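6.2 Essai comparatif des pinces

3. Montez la pince A, puis lancez le cycle Pilville à 45 % de la vitesse. Le bras ira plus vite quand vous lui ferez confiance.
4. Répétez 8 fois, notez, changez de pince.

Attention : ne resserrez pas les câbles au poignet. Ils savent déjà se coincer seuls.

Note : l'erreur 109 signale une caméra de poignet non déclarée.

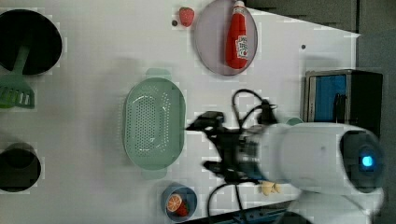
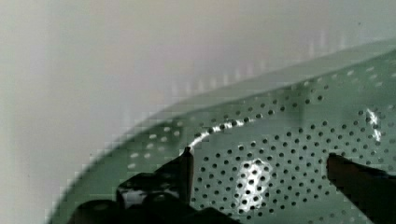
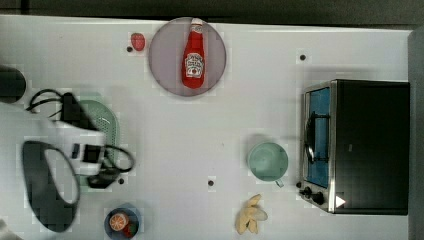
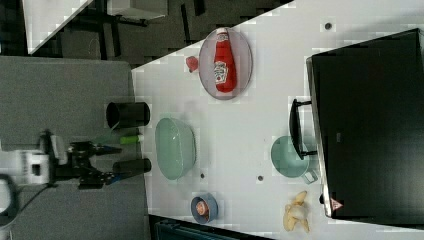
Fig. 3 – Poste d'essai ; deuxième vue : caméra de poignet.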